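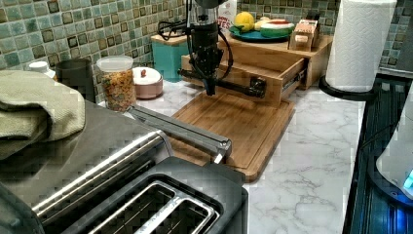 Fig. 1. Arm over the cutting board, with the organiser drawer open.

Simthorpe short course, Unit 2: Recording demonstrations
Notes by Morven Dunbar, revised 18 May 2026

Two ways of showing the task

Guiding by hand. You hold the arm near the wrist and move it through the task while the joint positions are logged. It is quick to learn and you can feel contact directly. The drawback is that your hands and sleeves end up in the camera views, and the robot will not see them when it runs alone.

Remote control. You move a leader device and the arm follows. The camera views stay clean, but you lose most of the sense of touch. Beginners push too hard on drawers and stop short on small objects.

What to record

Joint positions, gripper opening and all camera streams, on one clock. Check the clock before each session. In the January group 335 demonstrations out of 460 were usable, and most of the rest were lost to timing faults.

Setting up a kitchen task

Choose a start state and write it down: drawer open or shut, board clear or not. Change the positions of small items between runs. Keep cables out of the drawer's path. Move at a steady pace and do not pause to think halfway through a reach. If you make a mistake and recover, keep the run and label it as a recovery.

Before next time

Read the Arabzadeh handout, sections 1 and 2, and bring one task description of your own, half a page at most.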